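How I Spent a Whole Budget on Something the Size of a Table

23 March 2024

Our plate-handling cell has been a line in the budget for so long that people had started greeting it like a relative. This year it finally got money, so the planning fell to me, on the grounds that I own a tape measure.

First lesson: the arm is the easy part. You ask for a price, you wince, you write it down. Donus and Barredo both quoted within a coffee of each other. Then come the things the arm stands on, reaches over and picks up from, and every one of them has its own shipping charge.

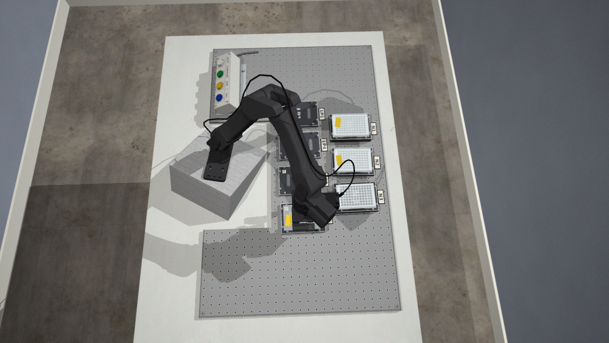 The breadboard was where I lost my innocence. I had budgeted for "a metal plate with holes" and learned that holes are a premium feature. Bremton wanted 9 weeks for it — and a deposit, in case I was joking.

Next, the plate holders. My spreadsheet had them at $70 each, a number I apparently made up in August. The real total for holders, clips and labels came to $2315, and I read that email standing up.

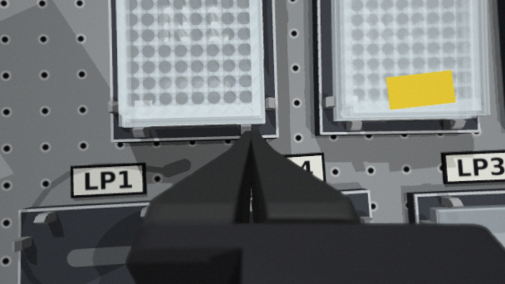 Gripper over the holders, LP1 and LP3 labels in view.

We also argued over simulation. I wanted to skip it and put the money into spares. I was outvoted, and I'm sorry to report that laying everything out on a screen is a cheap way to discover what you forgot to buy. Cable, mostly. I had allowed for the kind of cable that goes in a straight line.
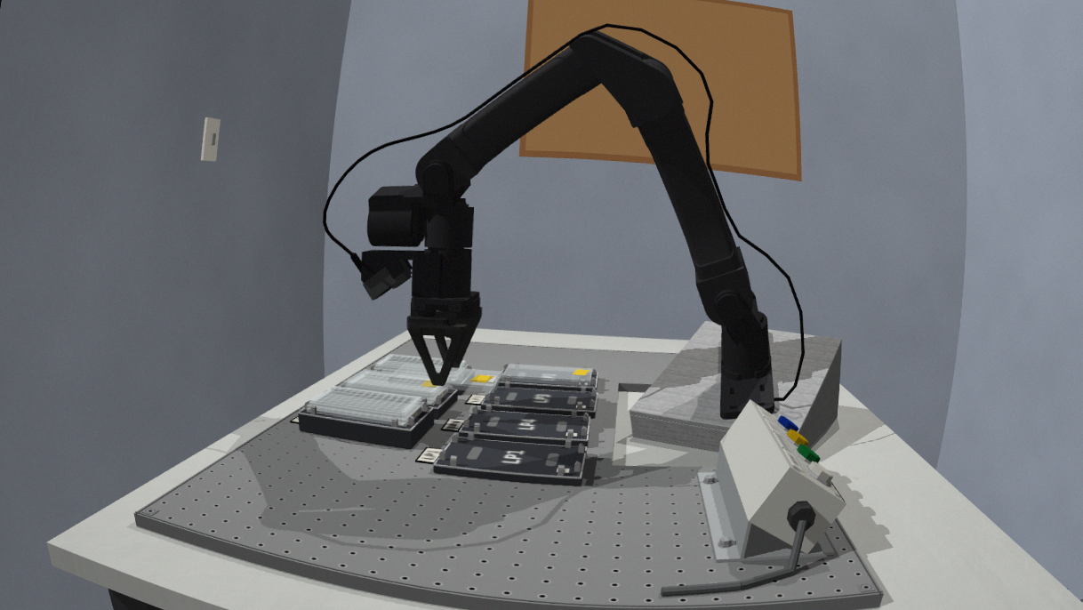
So the order list grew a second page. Push buttons, a box to put them in, a bracket to put the box on. A pedestal, which Vita calls a "riser" and charges for accordingly. I now keep a contingency line of 5 percent, down from a bigger one that got spent while I was still explaining what it was for. 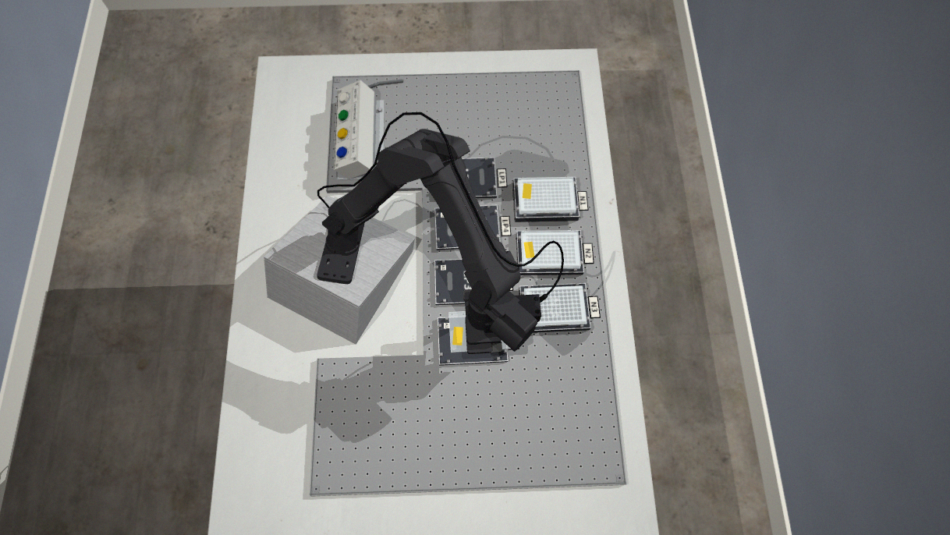 What I'd put on the list earlier

Lids. Spare gripper fingers. Somebody's time to stick the labels on straight. And a table bigger than you think, since the one in my first sketch would have held the arm very nicely and none of the plates.

The purchase order goes in next week, assuming the form still accepts attachments.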